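Ticket: Bidex label printer skips every other label after paper change
Opened by: Maiara Lins, front office, Jukilstead
Assigned to: Loretta Delacroix
Status: Resolved

Maiara Lins wrote:
Hi Loretta, I hope you had a good holiday and that the knee is behaving. I'm sorry to start your year with a printer! We opened the new carton of address labels this morning and ever since then the Bidex feeds one blank label for each one it prints. The printing itself is lovely and dark, no complaints there. I've turned it off and on, opened the lid and closed it again, and had a word with it. We have 1,000 spring catalog envelopes to get out, so I'd be grateful for anything you can think of.

Loretta Delacroix replied:
Good morning Maiara, the knee is much better, thank you for asking! Don't worry about the catalogs, we'll get you there. Could you tell me what it says on the end of the carton, and whether the old roll is still lying around somewhere? I have a feeling the new labels are a different length. Echeverri changed their packaging last April and I've been mixing them up ever since.

Maiara Lins wrote:
You're right, the old roll says 4 inches and the new one says 2. I would never have noticed, they look so alike on the spool. Anselmo Guzmán did the ordering and he says he picked the same line on the form as always, poor man, so please nobody be cross with him.

Loretta Delacroix replied:
No one is cross with Anselmo! The printer still thinks it has the long labels in it, so it keeps on feeding past the end of the short one. Please try this when you have a quiet minute:

Load the new roll and close the lid until it clicks on both sides.
Hold the feed button until the light blinks two times, then let go. It will push out a few blanks while it measures the gap.
On your computer, open the printer settings and change the label length to 2 inches. Save before you close the window (I forget this myself).
Print one test label before you send the whole list.

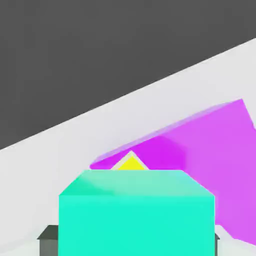
If the test label comes out with the address too low, nudge the top margin up a little and print another. Yasaman Hashemi at the Cidirberg office had to do that with hers, and it has been fine for her since.

Maiara Lins wrote:
It works! I did forget to save the first time, so thank you for the warning. The address was a touch low and I moved it up, and now it's printing one after another with no blanks. Brayden Poirier is sticking them on as fast as they come out.

Loretta Delacroix replied:
Wonderful news, and say hello to Brayden for me. I've added the new label size to the order form so it's easier to spot next time. Closing this on 17 January 2024, but just reply here if it starts up again.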